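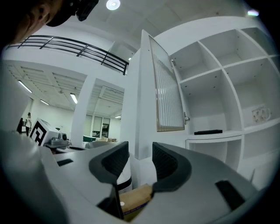 Figure 3. Hand-held gripper at the shelving unit, with a small cardboard box just beneath the fingers. A white mug is on the shelf behind.

4. Planning and paying for the equipment

I put off writing this section for months, mostly because I didn't think anybody would want to read my shopping list. Then three separate groups wrote to ask what Plukura had cost to set up, and whether they could do the same on a smaller grant, so here we are. I'll go through what I bought, what I should have bought and what I bought twice.

4.1 The first budget

The first version of the budget had one big line in it, and that line was a robot arm. I'd assumed (as I think most people do) that the arm comes first and everything else hangs off it. When I sat down with the quote from Stindeo I could see the arm would take nearly all of the first year's money and leave us with one person collecting at a time, in one corner, with a long queue of tasks behind them. So the arm went to year two and the first year went on hand-held grippers instead. You hold the thing, you do the task, and the motion gets recorded as you go. The people doing the tasks cost far more per month than anything they were holding, and it seemed daft to have them waiting for a turn.

I priced everything per station and not per item, and I'd recommend that to anyone. A station in my planning sheet (we call the sheet Usa, for reasons lost to time) is whatever one person needs to work through a morning: grippers, something worn on the head to record their view, markers, storage, a share of the charging bench and a share of the furniture. The full station came to £860 on paper before furniture. That figure left out spares, and I'll come back to that because it was my worst mistake.

4.2 Furniture is equipment

Please budget for the furniture! I had it down as "misc." in the first draft and was quite rightly told off. The tasks we wanted were household ones — opening a cupboard, moving a small box from one shelf to another, putting a mug back — and for those you need real doors on real hinges, with shelves at several heights. We went to Mösli for the units and ended up liking the ones with open cubbies best (Figure 3), partly as you can get at them from lots of angles and partly as they're cheap enough to replace when somebody leans on a door. A cabinet with a glass door and a cabinet with a solid one are two different problems for a learned policy, so I'd ask for both in the same order and save the second delivery charge.

Delivery, by the way, was £229 for the first load of units, and I had written nothing at all in that column. It came out of the money for printed markers, and for a while we were very careful with our printed markers.

Floor space also belongs in the sheet. A person reaching into a cabinet needs room to stand back, swing the door and turn round, and if there's a second person nearby they need the same again. I'd drawn our stations on squared paper as neat little rectangles with the cabinets closed. Draw them with the doors open. I ended up giving each unit twice the floor I'd planned, and two stations had to move.

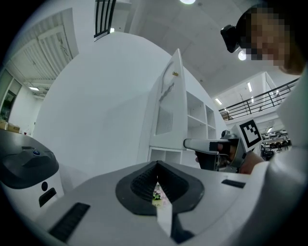
Figure 4. A hand-held gripper with a square marker on top, held towards the open white cabinet. The finger pad and casing of another gripper are in the foreground.

4.3 Fingers, markers and other things that wear out

The part I got most wrong was the soft bits. A gripper body is a lump of plastic that will see out the project. The finger pads won't. The ribbed, flexible sort we use (one is close up in Figure 4) does a lovely job on awkward shapes, but the ribs split with enough use, and a split pad changes the grip slightly, so you'd rather swap early than late. I'd ordered one spare pair per gripper. By August we had used the lot and were waiting on a supplier with a lead time of 11 weeks.

What I do now is treat pads as a monthly running cost, like paper for the printer, and keep 90 pairs on the shelf. It looks like an absurd number in the budget and I've had to defend it twice. I'd defend it again. A station standing idle for want of a pad costs more in a week than a whole bag of them.

Markers are the cheap cousin of the same problem. The squares that sit on top of the grippers get scuffed and their corners lift, and tracking goes off quietly, without any error message to warn you. Print on something tougher than card, put it under consumables, and write down who checks them. Charging leads go in the same column, and so do straps for the head-worn units, which I'd somehow thought of as lasting for ever.

4.4 What I'd do with the same money again

I'd still leave the arm for year two. I'd buy fewer stations to begin with and stock each one properly, then add more once we knew how fast they ate pads. I'd ask Stindeo for the spares price before the price of the main item, and get it in writing, as the two can drift apart once you've committed. I'd also set aside a slice for props, meaning boxes, mugs, bunches of flowers, whatever your tasks call for. They cost next to nothing one at a time and they never seem to be anybody's line in the budget, so people end up bringing them from home.

One caveat on all of this. We had a large, bright room available to us at no charge to the grant, with plenty of height and windows, and that won't be true everywhere. If you're renting, put the rent in the per-station figure from the start, and expect it to change how many stations make sense. The sheet has a blank row for it. Costs for the year-two arm, including mounting and the safety assessment, are dealt with in Section 5.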